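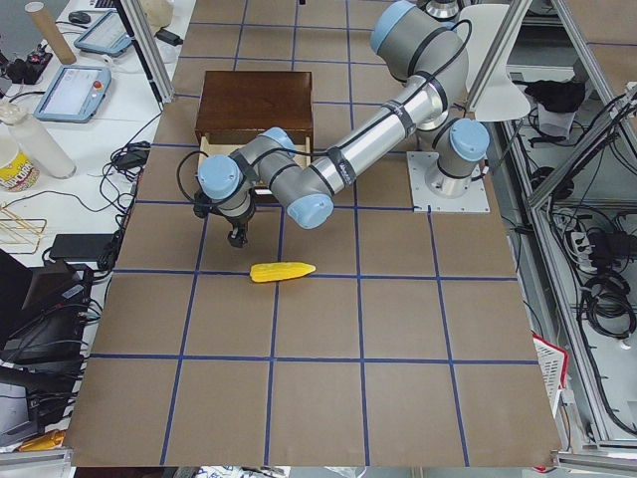 Why does a robot arm that has worked all morning suddenly stop dead and refuse to move?

Most of the time it has decided that something is pushing on it. Arms built to work near people watch the load at each joint, and when the load doesn't match what the software expects, they brake. The trouble starts when the thing pushing on the arm is part of the arm's own kit.

That is what happened at the Mimbridge workshop in February, and it took far longer to sort out than it should have. The job was simple enough. An arm had to pick up a toy vegetable from a papered table marked out with blue tape, carry it to a wooden box and put it in the drawer. The group calls this task Illa. Gallagher, the software that plans the moves, had been running it for weeks with few complaints.

Then the stops began. The arm would leave the table with the toy in its fingers, swing toward the drawer and lock partway there. The pendant reported a collision. There was no collision that anyone could see. Staff cleared the message, sent the arm home and started again, and the next few runs would be fine.

Mei Ferreira looks after the hardware at Mimbridge. She had the log pulled for the whole month and went through it over two evenings. Out of 376 runs, 30 had ended in a protective stop. Nearly all of them fell in the same stretch of the move, with the forearm low and the wrist turning.

"Everybody blamed the drawer," she says. "It's the obvious thing to hit. So we spent a week on the drawer."

They moved the box back. They checked how far the drawer was being pulled out before each run. They slowed the approach. The stops kept coming at much the same rate, including on runs where the gripper never got near the box.

The second suspect was the payload setting. An arm needs to be told the weight of whatever is bolted to its wrist, and if the figure is wrong it will read its own gripper as an outside force. The setting was out by 100 grams, left over from an older set of fingers. Fixing it was worth doing and the arm held position better afterwards, but the stops didn't go away.

The real cause was a cable. The gripper's lead runs down the outside of the arm, held on with straps, and one strap near the elbow had been done up with too little slack. In most positions it made no difference. When the elbow folded and the wrist rolled together, the lead pulled tight and dragged on the joint. The arm read the drag as contact and stopped, just as it was designed to.

Ferreira found it by hand. With the program off and the arm in free-drive, she moved it slowly through the bad part of the path and felt it go stiff.

"You could feel it straight away," she says. "I should have done that on the first day."

The repair was 8 centimetres of extra slack and a new strap. The lead itself was replaced as well. Its jacket had gone white at the bend, and a broken conductor there could have let the gripper drop whatever it was holding.

What bothers her more is how the stops were handled before anyone looked into them. Somewhere in the second week, a person on shift raised the collision threshold to get through a batch. It wasn't written down. For several days the arm was allowed to push harder than the risk assessment permitted, in a room where people reach over the table to reset the toy between runs. No one was hurt.

Mimbridge has since put a password on the safety settings, and Ferreira holds it. Two stops on the same part of a path now mean the job comes off until the arm has been walked through by hand. Cable slack is checked at both ends of each joint's travel whenever a gripper is changed. The payload figure is checked then too.

A second site, Ulska, runs the same task with the same routing. Its straps were inspected the following week and one was found tight. That arm had not logged a single stop, and Ferreira is still trying to work out why.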